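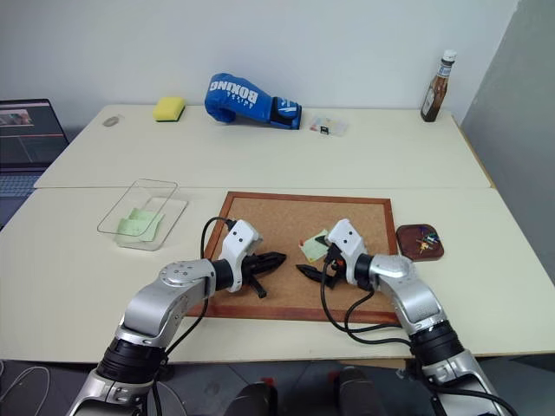 Cork board on the white table

Section 4: Loading film on the Bondeck stretch wrapper

I've set up more of these than I can remember, and the film carriage is where people get stuck, so take your time with this part! Switch the machine off at the wall and let the turntable come to a full stop.

1. Lower the carriage until you can reach the spindle without stretching.

2. Lift the spindle cap and slide the roll on, tacky side facing the load. (Zitano rolls have the arrow printed inside the core, so look there first.)

3. Thread the film through the rollers in the S pattern shown on the door sticker, then close the door until it clicks.

4. Pull out 30 inches of film and tuck the end under a bottom corner of the pallet.

5. Turn the power back on and set the tension dial to 37. I go up to 43 for tall loads — anything higher and the film starts tearing at the corners.

Note: Film that's been sitting in a cold warehouse gets stiff. Keep it above 50 degrees overnight and it feeds a lot better.

Caution: Keep fingers, sleeves and lanyards away from the rollers whenever the power is on.

If you have the older Virnwood carriage, skip step 3 and go to Section 6.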